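Soruris is a suite of 12 short pieces for solo guitar, released by the small label Wedura and still much loved by patient listeners.

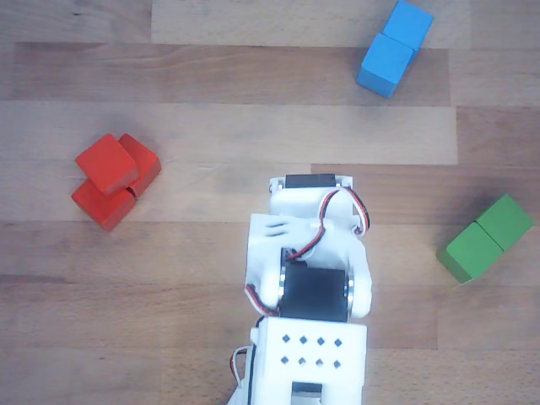
Red, blue and green cubes on a plank floor

The music moves gently, and the slow fourth piece, Carbone, is the one most players learn first.

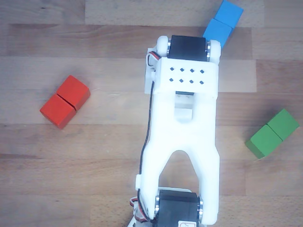 Cubes on either side of a white robot arm

A first pressing of 500 discs was followed by a second of 200. 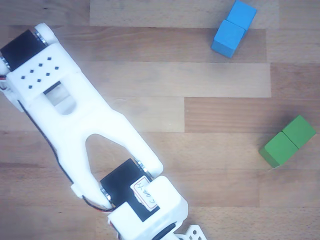
How long is the closing piece, Lurkadach?
It lasts 17 minutes, far longer than any of the others.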